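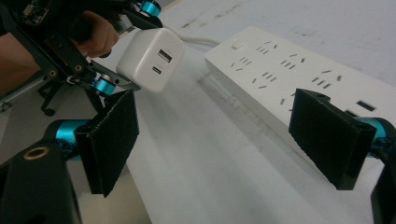
Stedmont's automation unit is preparing its equipment plan for the coming year. Ludivine Pruvost, who is responsible for purchasing, spoke to the staff bulletin in May about what the unit intends to buy and what it will leave until later.

The largest request is for further pairs of hand-held grippers. Two suppliers, Lundska and Haltik, were asked to quote. Haltik's price was 560 euro a pair and Lundska's 700, with spare finger pads included in the second figure only.

"The lower price is attractive, but pads are a running cost and must be budgeted as such," Ms Pruvost said. "We have asked both firms to quote again on the same terms."

Smaller items are also under review. Power strips, chargers and cables are handled in the unit's plug and socket tasks, and have until now been paid for from general stores. They will have their own budget line of 230 euro.

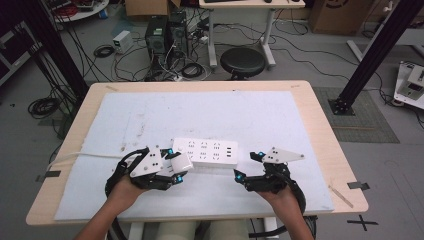
Page last changed: 01/06/2021

Kevin Sheehan, who plans the work at the benches, asked that computers be considered together with the grippers. "A new pair of grippers needs a computer to record from it and a table to work at," he said. "If these are ordered in different quarters, the equipment stays in its box."

Ms Pruvost confirmed that the plan will now list each workstation as a single purchase. A robot arm proposed by the Cronin site has been moved to the following year's plan. "We would wish to see the servicing terms before we commit to it," she said.

Requests for changes should be sent to Bernadette Mac Mathúna, extension 127.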